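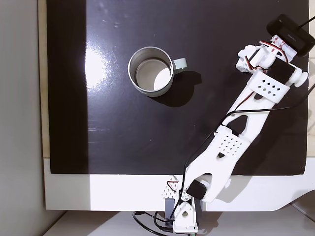
Metal mug with a green handle, on the black board.

January 28, 2022

The club AGM was last week and the question of the open-water rowing came up again. We have always been a river club. Most of us learned in fine boats on flat water and would happily stay there, but the stretch above Hostberg was closed for most of last season and we lost a lot of weekends to it.

Jelle Dewulf has been rowing a coastal single on the estuary for two winters now and brought it along for people to look at. It is a heavy thing – wide, self-bailing, open at the stern – and it weighs a good deal more than my old sculling boat. He let me take it out the next morning from the slip at Akbulut. There was a short chop on the water that would have kept me at home in a fine boat. I was slow, my hands were too low at the catch, and I enjoyed it more than any outing since the autumn.

The technique is different enough to be annoying. You can't let the boat run between strokes in the same way, and a long, late finish only gets the blade caught in a wave. Teguh Santoso, who coaches the juniors, told me to shorten up and look over my shoulder twice as often as I thought I should.

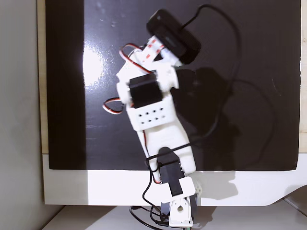 Do you need different blades for coastal rowing?
Most people start with the ones they have. A slightly shorter scull is easier to clear in waves, so it is worth borrowing a pair before buying.

The club has put 1000 pounds aside towards a second-hand double, and we will need to find the rest ourselves. There is one for sale at Gralomura with a repaired hull that Jelle wants to see before anyone gets excited. We would also have to sort out racking, as the bottom rack is 57 cm wide and a coastal double won't go on it.

I have entered the Prirnix race in March, the short course. I still need to buy a proper buoyancy aid.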